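February, bench notes, handheld grippers (kept by Hatem Ragab)

Left gripper again. Third session in a row with the same complaint, so I am writing it up properly instead of adding to the whiteboard.

Symptom: the trigger releases but the left finger lags on opening. Worst case it stays closed for a good second after the hand has let go. In the log the commanded width and the measured width split apart, then the measured value jumps back. Fergal saw it first on the Saron set and thought it was his grip. Same thing for me today with a fresh pair of hands, so it is not operator technique.

Episode 827 is clean. Episode 836 has the first lag I would call a fault. After that it comes and goes. Out of 236 episodes on this set I flagged 8, and Amr thinks I am being generous.

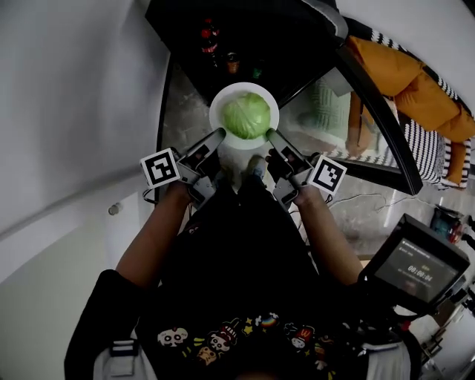
Cabbage on plate, two-handed grasp, timer at 00:00:04.

Round, firm objects are a good test for this. Both fingers have to come in at an angle and carry load, and if one side hangs on, the object gets dragged when you try to let go. Marker tracking was fine all through, both markers read, no dropouts in the pose stream. So the pose data is usable and only the width channel is suspect.

Safety note. At 3:40 pm I put a fingertip near the linkage to feel for play while the trigger was half pulled, and it snapped shut. Pinched, no broken skin. Entered in the incident sheet. From now on: cable out before anyone touches the linkage, no exceptions for "just a quick look." 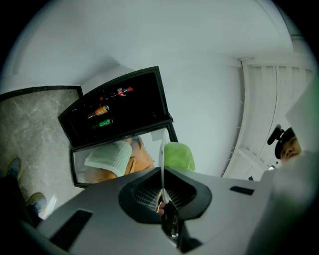
Things tried so far:

Swapped the cable with the right gripper's. No change, fault stayed on the left.
Re-zeroed the width reading. Fine for almost 8 minutes, then back.
Backed off the pivot screw a quarter turn. Lag is shorter but the finger now has side play, so put it back.
Blew out the housing. Some grit came out, not much.

My guess is the return spring or its seat. Abdelkrim says the Ristik batch had springs from a different supplier and he has two of the old kind in the drawer under the printer. Unit number on the bad one is 2137, tape it before it wanders back onto the shelf.

Open: Khurram to decide if the 8 flagged episodes get cut or kept with the width channel masked. Fergal to write to Bevanent about the spring. I will open 2137 tomorrow morning, cable out.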